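Workshop > Notebooks > Bedroom cell
Filed under: Planning and purchases

February, morning. Equipment list, second pass.

Neelam Awasthi wants one number from me before lunch. We still plan two arms, and the open question is the grippers. Nonero quotes 466 for a pair of spare fingers, Drumby quotes 632 but with the wrist cable included.

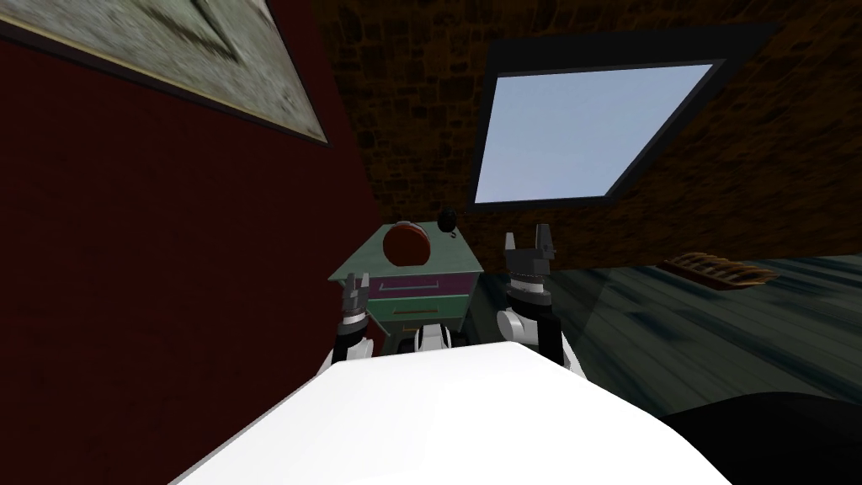
I would take Drumby if the delivery was shorter. They say 16 weeks, and this I can not put in the plan. Asked Rostam Sadeghi if the old adapter plates fit both makes - he will measure. 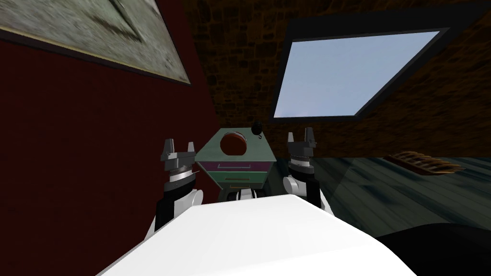 The test furniture is a separate line in the budget. I first wrote one table and one shelf, too little for two-arm work. In the simulation we have the small cabinet with two drawers between the grippers, so I want to buy a real one of this type, with drawers one above the other. Color is not important. Quintanilla has used office furniture, to call them.
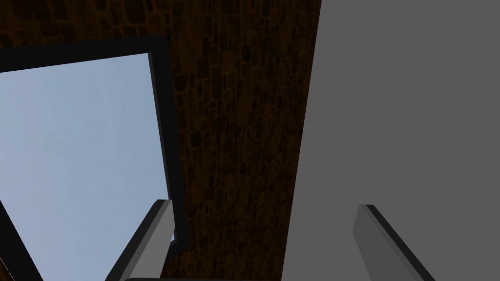 Anju Mishra wrote back that I should not order any hand camera until the mount is decided, and that last year we paid for seven brackets and used none of them. She is right, I moved the cameras to the second order.

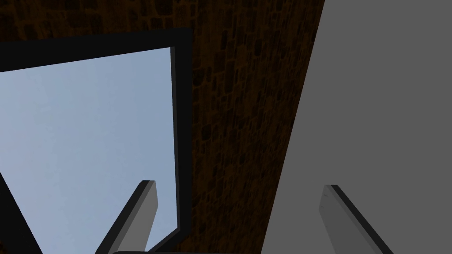
Also missing in the first list: emergency stop, floor mats, transport. Transport from the Noseck store I put at around 7 hours of van hire. Poonam has the old invoice, must compare.

To do: total without cameras, send to Neelam, ask Drumby again about delivery.

Workshop notebooks - contact Sarla Pathak - Back to top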